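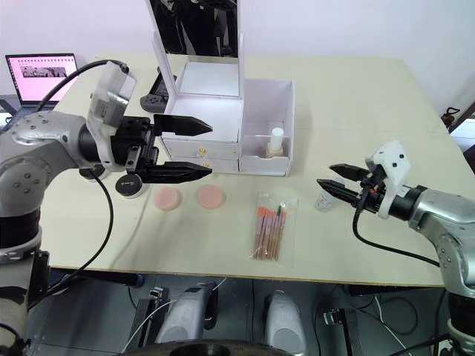
Ermira Berisha says she very nearly didn't put her name down last year, as she had never soldered a wire or written a line of code, and she was sure everyone else would have been building things in the garage since they were small. By the third evening she was arguing cheerfully with two people about how hard a gripper ought to squeeze a makeup sponge, and she has asked us to tell anyone who is dithering in the same way to send the form in and dither afterwards.

So please do! The Weltulik evening robotics class is looking for new participants for the term beginning in October, and we would love to hear from you whether you are a student, retired, between jobs or simply curious about what two robot arms can be persuaded to do on a table top.

What we'll be working on

The project this term is called Vernance, and it is all about tidying a dressing table. Small drawers with small knobs, compacts, little bottles, flat sponges, brushes in a plastic bag: the sort of thing most of us put away half asleep, and which will keep a pair of grippers (and the people in charge of them) busy for weeks on end. You will learn to guide the arms through a task by hand control, to record what you did, to look through the recordings and throw out the poor ones, and later in the term to train the arms to have a go by themselves. Each group chooses its own task. Last year one group spent the whole term on opening a single drawer and had a lovely time doing it.

We finish with the Popescu Cup, a friendly competition between the groups, in which each pair of arms is given a muddled table and a time limit. There is a prize of sorts, and there is also cake, which Danica Lazarević has kindly promised to organise again.

Who we're looking for

Anyone aged sixteen or over. You needn't have done any programming, though if you have, you'll be put to good use. We would rather have patience and a willingness to try the same thing over again than a long list of qualifications. The class is taught in English, and plenty of us speak it as a second or third language, so please don't let that worry you. If you use a wheelchair or find it hard to stand for long, tell us on the form and we'll set a table at a height that suits you.

We have 7 places left. We do ask that you come to most of the sessions, as the work is done in groups and it is hard on the others when someone drifts away halfway through.

When and where

Sessions run from six in the evening until nine, once a week, in the upstairs workshop at Bronotport. Doors open a little earlier for those who like to settle in with a cup of tea. The lift is to the left of the main entrance.

Cost

The class is free. Materials for the term come to nearly 2500, and a grant covers 2000 of that, with the rest made up from last year's cake stall and a few generous former members. You only need to bring a notebook and, if you have one, a laptop. We can lend you one if not.

How to apply

Fill in the short form at the front desk or ask for it by post, and tell us in a few lines why you'd like to come. There are no right answers to that, and Remedios Agbayani reads every one of them. If you'd like to see the workshop before you decide, Ryszard Urbańczyk is happy to show visitors round before a session, and you can have a turn at the controls while you're there.

Questions about access, dates or anything else should go to Nermina Vasić at the front desk. Please allow her a few days to reply, as she also runs the sewing class.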